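Matside Asylum Support - we need people for November

Call for volunteer befrienders and note takers. Unpaid, expenses covered. Please read the whole thing before you email, we get a lot of questions that are answered further down.

What it is: visiting and phone support for people held in immigration detention or just released from it. Most have been moved more than once. Many have no family in the country and no idea when the next hearing is. You listen, you write down what they want written down, you pass it to the casework desk. You do not give legal advice. Ever.

Where: Rirnport office mostly, phone shifts can be done from home once you're trained. Visits are at the Clastness center, shared van leaves the office at 9 am sharp.

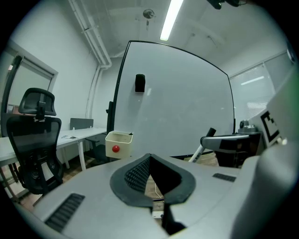

Do I need to speak a second language?
Useful but not required. Tigrinya, Arabic, Dari, French and Spanish speakers go to the top of the pile, everyone else gets paired with a phone interpreter and we show you how to work with one.

Who we want
- 21 or over
- Can give one visit or one phone shift a week, for at least six months. Please be realistic, people in there notice when a visitor stops coming
- OK with forms. There are forms
- Able to pass a background check (we pay for it, takes a few weeks, so apply early)
- People who have been through detention or the asylum system themselves, very welcome, tell us if you want to and not if you don't

Training: 3 evenings, 6 pm start, at the Rirnport office. Covers how detention works, what release on bond means, trauma basics, boundries, what to do if someone talks about hurting themselves. All evenings are compulsory, no catch-up this time, sorry.
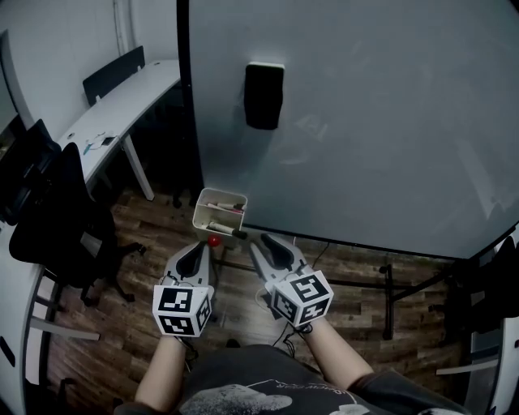

Hands full, facing the whiteboard.

Places: 35 for this round. Last round filled early.

Money: bus fare or gas paid back monthly, keep your receipts. Lunch on visit days. We can also help with childcare up to $50 a month, ask before you spend it.

Also looking for: one paid data person, short contract, $900 total, to tidy up our visit log in Sirko and pull the numbers for the yearly report. Nights in detention, transfers, how long between request and first visit, that kind of thing. Must be careful with private information. Same email, put DATA in the subject line.

How to apply: send us a few lines on why, which days you can do, languages, and two people we can call who aren't related to you. No résumé needed for befrienders. Data person please do send one. Applications close end of the month at 5 pm, interviews by phone right after, 20 mins or so.

Cant do any of this but want to help? Phone cards and winter coats, mens medium and large, drop at the front desk before noon.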